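Two-armed tidying: results from the Gusthorpe bedroom tasks

The autumn round of home manipulation trials at Gusthorpe closed on 22nd October. Full tables will go to project partners in December. The summary below covers the floor-litter task only, which is the one most readers have asked for, and the one where the change in training method made a measurable difference.

The task is specified loosely. The room contains a bed, a sofa, a nightstand and a stretch of carpet between them. A wastebasket and several pieces of trash are placed on the floor, and the policy is given a single instruction: put the trash in the bin. The starting pose of the wastebasket is not fixed. It can be upright or on its side, and the policy has to decide whether to right it before or after picking up litter.
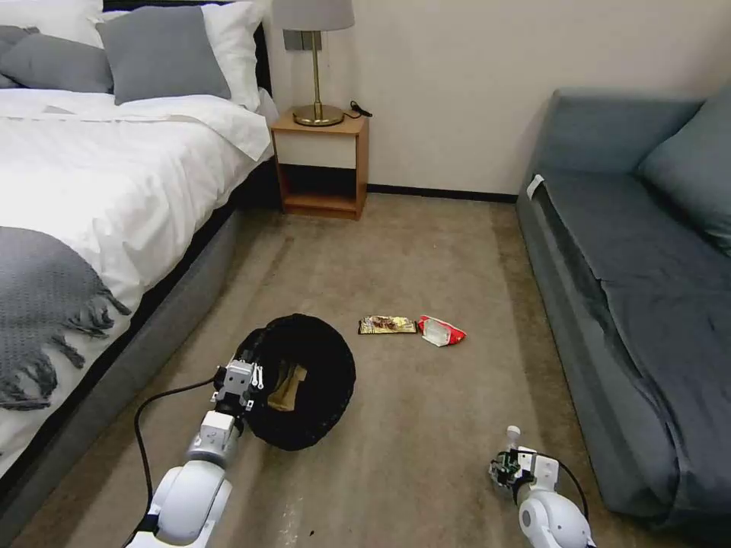 Earlier versions of the Hemano policy handled this badly. They were trained on demonstrations in which each arm was labeled with its own subtask, and the two halves were joined by a scheduler. When one gripper was already occupied, the scheduler tended to stall the other arm until the first had finished. Loredana Costa, who leads the training work, replaced the scheduler with a single action head that predicts both arms jointly over a short horizon. The state of each gripper (open, closed, closed on something) is passed in as an explicit input.

The training set for this round holds 2936 demonstrations, all teleoperated. No simulated data was used. Demonstrations in which the operator made an error and corrected it were kept, and the correction was weighted more heavily than the rest of the episode. Costa's group had previously discarded these. Putting them back accounted for most of the gain on overturned bins, according to the ablation.

Evaluation ran to 300 trials across six room layouts. An episode counts as a success if every piece of litter is inside the bin and the bin is upright when the time limit expires. Partial credit is not given. The joint policy succeeded in 80 percent of trials. The scheduler baseline was run on the same layouts with the same object sets, and its figures will appear in the December tables along with the per-layout breakdown.
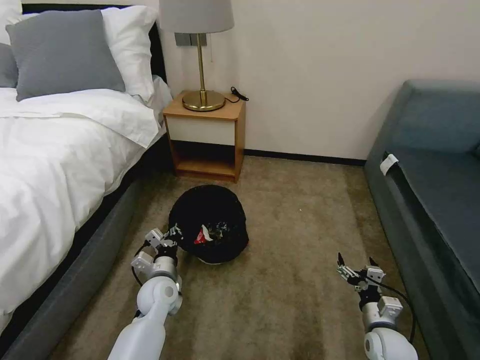 Failures fall into two groups. The larger group involves flat wrappers. The fingers close above the carpet pile, the wrapper slides, and the policy repeats the same approach until time runs out. Zoi Balaskas has proposed a pinch-and-drag primitive for this case, but it has not been tested on soft flooring. The smaller group involves releases at the rim, where an item is let go too early and catches on the liner or drops outside. Wrist height at release is the obvious variable to look at – the demonstrations are inconsistent on this point, and the policy has learned the inconsistency.

Inference was run on the Goel controller throughout, with no change to its settings from the kitchen trials. Partners comparing the two sets of results should note that the time limit is different.

The next round moves to Bruvcombe, where the floors are hard and the rooms are narrower. The same checkpoint will be evaluated there first without further training. Groups wishing to contribute object sets should send a packing list to Balaskas before shipping anything.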